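Gripper Comparison Group - Minutes, 16 November 2024
Astville workshop, back bench

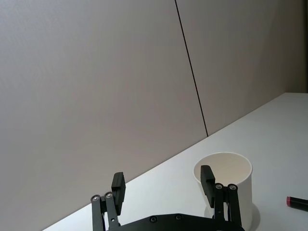 Wrist camera view, paper cup and marker on the bench, fingers open.

Present: me (taking notes, so blame me for the spelling), Vy Lục, Quyên Thân. The Kaplan people sent their apologies and a long email, which I'll get to under item three.

1. Last meeting's notes
Vy pointed out I'd written "controller" where I meant "camera" in two places. Fixed! Otherwise agreed.

2. Linkage gripper against the Trirkik
Most of the meeting went on this one. Quyên has been running both grippers on the same two objects, the plain paper cup and the marker, 100 tries each. The black two-finger one with the flat pads picked the cup up cleanly 68 times. I thought that was pretty poor until she read out her notes on the misses, and nearly all of them were crushed rims. It gets to the cup fine, it just doesn't know when to stop squeezing.

The Trirkik did better on cups and worse on markers, which rolled out of its softer fingers more often than I'd like. Vy thinks we're being unfair to it, as we never changed the closing speed from the factory setting. Quyên says the same goes for the other one. We went back and forth on this for a good while (there was coffee) and agreed to slow both down and run the whole thing again before anybody writes up a result.

One more thing that came up - the right pad sits in front of part of the cup in the wrist view, so you lose that side of it just when you want it. Vy would like to try the camera a bit higher. I'd rather leave the mount alone until the slow runs are done, or we'll be changing two things at once. Quyên sided with me, so the mount stays put for now.

3. Kaplan's email
They'd like us to test their controller with our arm. It's a nice offer, but they want the results in November and I don't see it. Vy is going to write back and ask if they'd settle for a short trial with just the marker.

4. Kikska controller
The delay we were complaining about is down to 106 milliseconds after the update, measured from the command going out to the fingers starting to move. I was so pleased! Quyên was less pleased and says she can still feel it when she's driving the arm by hand. She'd like to see a log from a full session before we call it fixed, and I've said I'll pull one.

5. Supplies
We're getting low on cups. Please buy the same plain white kind with the rolled lip, as the ones with the ridged sleeve are much easier to grip and would mess up the comparison. Markers are fine, though somebody keeps taking the caps.

To do
Quyên: rerun cup and marker on both grippers at the slower closing speed.
Vy: reply to Kaplan, and sketch the higher camera mount for later.
Me: Kikska log, cups, and finding out who has the small hex keys.

Next meeting when the slow runs are finished. Quyên will send a message round.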